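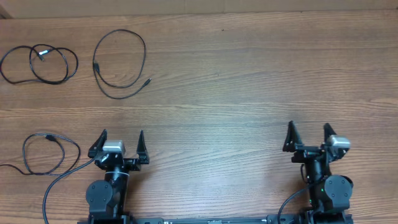
Slide 1. Start with the drawer. Most people in the room will have one at home or in the office, full of leads that came with something and have outlived it. I want the first two minutes to be about why leads get into a mess and what a sensible person can do in an afternoon. Leave the picture up while people sit down. Three black cables on a wooden table, and each one lies differently: the one at the upper left has gone into a figure-eight tangle, the next one along is a single tall loop, and the lower one is a rounded loop that wanders a bit. Ask the room which they would sooner pick up and use. Wait for an answer.

Slide 2. Why they tangle. Any long thin thing that is wound the same way every time stores up twist. Pull it out of a bag and the twist has to go somewhere, so it throws loops over itself. Winding round the hand and elbow is the usual cause. Show it with the long lead from my bag — do it slowly, then drop it on the desk.

Slide 3. Over and under. One loop the normal way, the next turned under, and so on to the end. Demonstrate 2 times facing the room and once with my back to them, as people copy it better from behind. Sunee Thammasiri will hand out practice leads, one between two. Allow five minutes. Don't rush this part, it ran short at Bakke and people were still asking in the corridor.

Slide 4. Sorting. Tip everything out on a table, a big one if you have it. Work by the ends and leave length until later. Both ends need looking at. Go back to the first slide for a moment and point to the small silver-and-white plug in the middle of the tangled one. Against a black cord you can find an end like that straight away. The black connectors take longer, so put a light over the table.

Three piles: know it and use it, know it and don't use it, don't know it. The third pile gets a paper label with the date and goes in a box. If it is still there in November, it goes for recycling.

Slide 5. The Cinard office. Uthai Limsakul's figures, he is happy for us to use them. 188 leads came out of the store cupboard. 40 were kept. The sorting was done by 3 people in one morning, with a break. Somebody will ask about the cost of ties: they used strips of cloth tape, cut to length.

Slide 6. Storing. Hang the long ones, lay the short ones flat in a shallow tray. Never pull a tie tight at the connector, go for the middle of the coil. Label at both ends. Decha Boonchu's point about freezer bags is a good one — clear, cheap, you can write on them — but leave the top open.

If time is short, skip slide 5 and go straight to this one.

Questions. Likely ones: can you get the twist out of an old lead (often, hang it over a door overnight), do you keep spares (one of each), what about chargers (keep the lead with the charger). Anything on mains wiring, pass to Bindu Fernandes.

Collect the practice leads at the door. Coiled, please.

Print this page
E-mail this page
Search Cultville talks Enter keyword Go
Last updated: 14 July 2019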